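README: Jallis drawer set, student release

Read this before you download anything. The set came out of a student project at the Alton robotics club, and it has the problems student projects have. The club's poster calls it "a step toward robot nursing assistants." I was on the project and I would not go that far. It is a pile of teleoperated episodes around one medical cart, recorded by people who were learning the rig as they went.

What the task is

A humanoid with two multi-fingered hands works at a cart next to a hospital bed. The operator is given a short instruction (open a drawer, take out the small box, close the drawer, and so on) and drives both arms. Head and wrist cameras record throughout. The room is a mock ward, so no patients and no clinical staff.
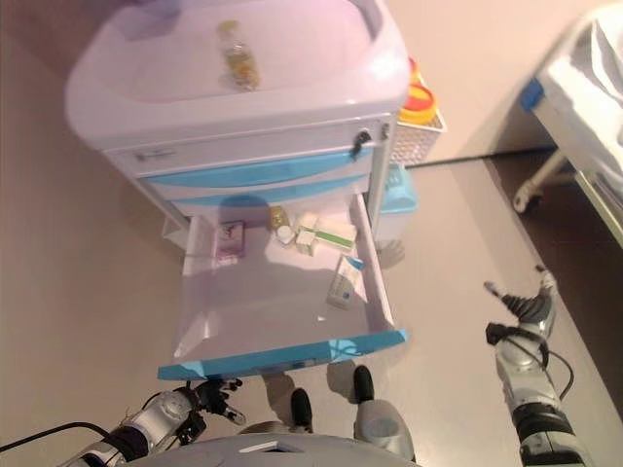

Alton, August

Contents

Episodes recorded: 3,239
Episodes kept after review: 1,052
Episodes with a written instruction checked by a second person: 900
Episodes held out for testing: 51

Yes, we threw away two thirds. Most of the rejects are camera sync failures, and the rest are operators giving up halfway. Rejects are not in the download. Định Ngô thinks they should be, for failure detection work, and he may be right, but no one has labeled them and I don't want to ship a folder called "bad" with no notes.

The 51 test episodes were picked by hand. That was a mistake. Picking by hand means picking the ones that looked interesting, and any score you report on them says as much about our taste as about your policy. Please make your own split as well and report both.

Labels

Each kept episode has a start time, an end time, one instruction and a success flag. The success flag was set by the operator at the end of the episode. Operators are generous to themselves. Diễm Vũ went back over a batch one Sunday and changed enough flags that we added a second column, success_reviewed. It is blank where she didn't look. Blank does not mean yes.

Wrist camera

The wrist view is the part people ask for, and it is the weakest part. Exposure was left on one setting for the whole collection. Near bright surfaces the background washes out and small objects lose their outlines. The hand itself stays readable — fingers, thumb, most of the contact area — so it may still be useful for hand pose. I would not train an object detector on it.

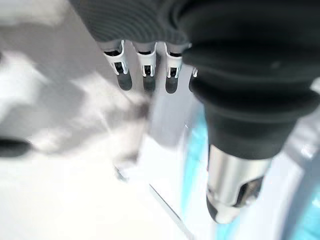

Wrist view: fingers and metal thumb tip, with the background overexposed.

Things we claimed and now doubt

The project proposal said the set would "generalize to any drawer." There is one cart. We have no evidence about any other.

It also said the Phan baseline "handles medicine packaging." It was scored on our own test split by the people who made the split. The numbers are in results.csv if you want them. I left them out of this file on purpose.

Object names in the instructions are loose. "Box," "bottle" and "container" were used however the operator felt that day, and Suvano (our annotation tool) let it through without a warning. A cleaned vocabulary is on the list for the next version — no promises.

Use

Free for class and research use. Don't use it to support a claim about patient care. If you find a mislabeled episode, send the episode number and what you think it should say. Sending only "labels are noisy" doesn't help, we know.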